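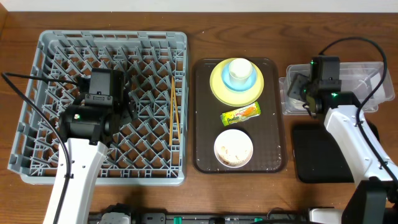
6 min read

Figure 1. Tabletop with dish rack, serving tray and clear plastic container.

4. Fit and return behavior in felt and straw hats

4.1 Sample and procedure

The survey drew on 400 buyers of brimmed hats, of whom 200 had bought in a store and 200 through a retailer's website. All purchases were made in November. Buyers of knitted caps and other stretch headwear were left out, as these are normally sold in one size and the question of fit is of a different kind. Each buyer received a short form with four items: the size ordered, the size normally worn, whether a tape had been used before purchase, and whether the hat was kept, exchanged or returned.

Store buyers were recruited at the Flusomstead shops and online buyers by a card placed in the parcel. The two routes are not equivalent. A buyer who opens a parcel and sends the hat back the same day may never read the card, and returns in the online group are therefore likely to be understated. Bainbridge and Nina, who used a similar card in their work on gloves, report the same concern and correct for it with retailer records. We did not have access to such records and report the answers as given.

4.2 Measures

Head size was treated as the circumference taken just above the ears and across the middle of the forehead. This is the measure printed in most size charts, but it does not capture shape. Two people with the same circumference may have a long, narrow head and a nearly round one, and a stiff felt crown will press at the front and back of the first and at the temples of the second. Straw gives a little more. For this reason the form allowed a free comment on where the hat felt tight, and the comments were coded by two readers (Antunes and Zapata) working apart. Where the readers disagreed, the comment was discussed and, if no agreement was reached, dropped.

Size labels were recorded as written by the buyer. Some hats carry a number, some a letter, and some both. The Bostetti line is labeled by letter only, and each letter covers more than one numbered size. We kept letter and number sizes in separate groups. Converting one to the other would have added an error we could not estimate.

4.3 Observations

Store buyers seldom gave a size in advance. Most tried on a hat, then the one above or below it, and settled by feel. Their comments mention comfort, but also the mirror: a brim judged too wide for the shoulders, a crown too tall, a color that did not suit the coat it was meant for. Online buyers wrote much less about appearance before purchase and much more about it after. Several described a hat that fit well and was returned all the same.

Among online buyers, those who had measured with a tape tended to keep the hat. Those who had relied on the size of an older hat did less well, and the comments suggest why. Felt changes with wear — the sweatband stretches, and a hat that has been worn in for some years no longer matches its own label. A buyer who orders the same number again receives a hat that feels a size too small.

Tightness at the forehead was the most frequent comment in both groups. It was raised more often for felt than for straw, and more often for letter sizes than for numbered ones. The second result should be read with care. Letter sizing was concentrated in cheaper hats, which also tend to have a thinner sweatband, and our form cannot separate the two.

4.4 Limits

The form did not ask about hairstyle, although several buyers raised it without being asked. Thick or tied-up hair changes both the measured circumference and the height at which the hat sits. Sitthichai has proposed taking the measure twice, with the hair as it will be worn and with it pressed flat. We did not do this, and the sizes reported here are those the buyers gave themselves.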